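Zarside workshop notebook, Monday, just after the kettle

Glue day. I said I'd stop putting off the hide glue trials and I have, mostly, though I still spent the first half hour hunting for the lid of the double boiler (it was under the bench with the clamps, of course it was).

Cabinet doors open, blue box up on top.
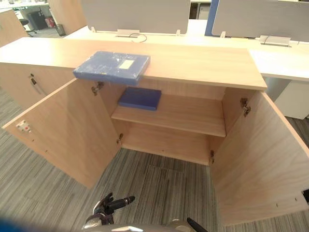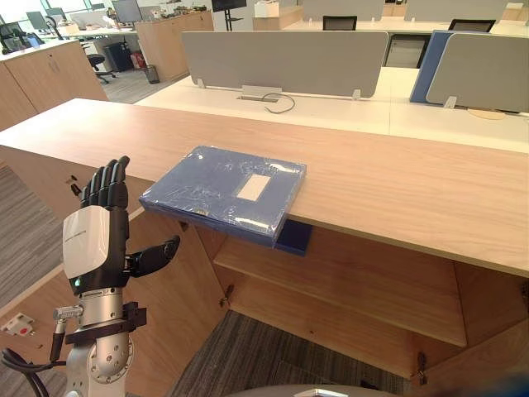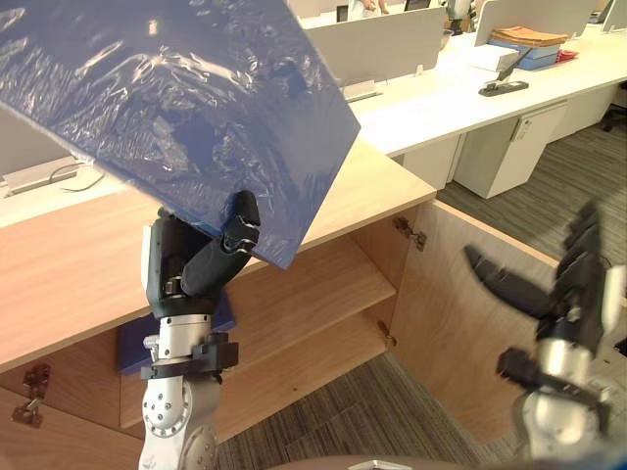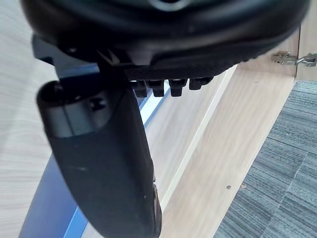 Right, so, the glue. I soaked the Piver granules overnight in cold water and they'd swelled up nicely by this morning, like frogspawn but browner. The Nuchit stuff went into its own jar at the same time and looked much the same, except it had a skin on it that I had to fish off with a stick. Smells worse too!

I made three test joints with each, all offcuts of beech from the Plultport chair job, rubbed together and left alone with no clamps. The first Piver one grabbed so fast I had it on crooked and couldn't shift it. My own fault, I'd let the wood get too cold. Warmed the next two in front of the heater for a bit and they went together lovely, a slow sort of suck and then solid.

Nuchit is runnier at the same strength. I cooked it down a while with the lid off and it came right, but I don't fancy doing that every time somebody wants a chair leg stuck back in. Two of its joints look good from the outside. The third has a gap you could post a letter through - bad planing, so I'm not holding that against the glue.

Remember for next time: the thermostat on the boiler reads high. I had it turned well down and it was still steaming, and I'm sure I cooked some of the strength out of the second batch. Use the jam thermometer and ignore the dial.

Weighed what's left of the Piver and there's 1,140 grams in the tub, plenty to see us through the Plultport chairs and the drawer fronts. Won't reorder before September. Tub needs a better lid though, the granules are starting to clump on one side.

Joints are on the windowsill with pencil marks on the ends. Please don't pick at them! I'll break them over the vice when they've had two full days.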